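About Jibrin Relief

We get food and seed to families who've had to leave their farms. Started in Irkside, in a borrowed office with one desk. Now five field stores and a team of 17, most of them from the districts we work in.

Aminu Fashola runs the programme side. Ekaette Ojo does transport – trucks, fuel, permits, all the phone calls. Musa Afolabi keeps the household lists and you should ask him before you ask anyone else.
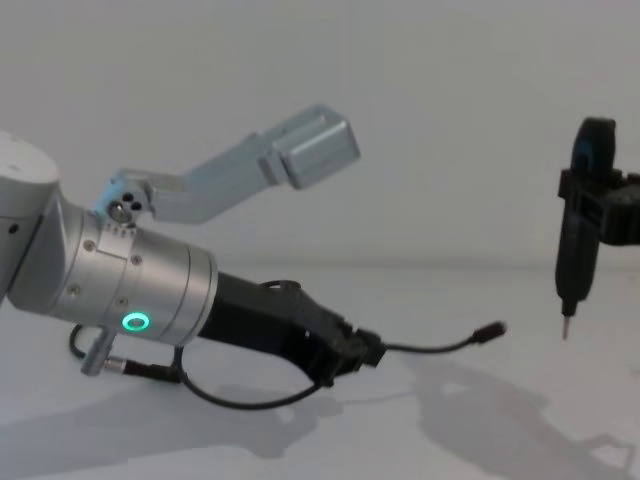
Silver wrist joint with its green light on, grey tabletop.

What we do: dry rations in the lean months, seed and hand tools before the rains, small cash grants for market traders. Last July we reached nearly 2,000 households. Not enough, we know. Prices of maize and oil went up agian and the budget didn't.

We don't hand out anything without the ward leaders agreeing the list first. Slow, but fewer arguments.
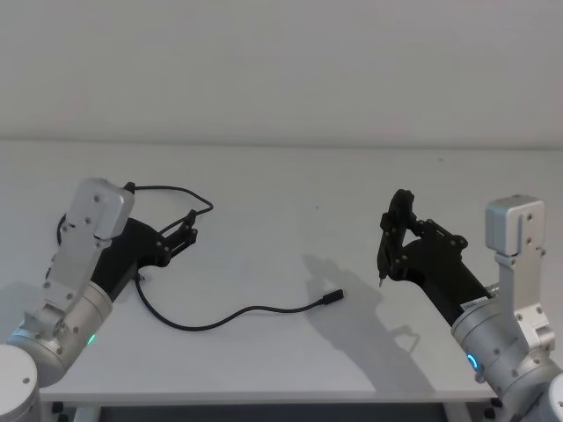

Two arms over a white table, black cable between them.

Our UK office is in Evidthorpe, looked after by Soledad Hutchins. Donations, school talks, recieipts – all go to her. £200 covers a planting pack for a group plot. Office open from 9am.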